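Open day at the old Plovcombe waterworks

We went over from Katstead in September for the open day. Doors opened at 10am and there was already a queue down the lane. Entry is free, parking is 300 yards off in the school field.

The tour takes 40 minutes and goes through the filter house, the boiler room and up 48 steps to the tank – steep, with a rope on one side only. The Cirmont pump was running until noon. It is louder than you expect.

Tea and cake in the lobby afterwards, by the curved brick wall and the coat rack. Next year they hope to open the lower tunnel as well.
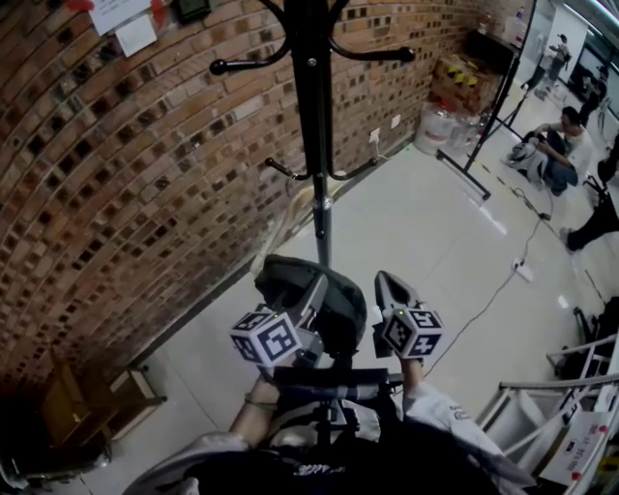 Plovcombe visits secretary, Katstead Local History Group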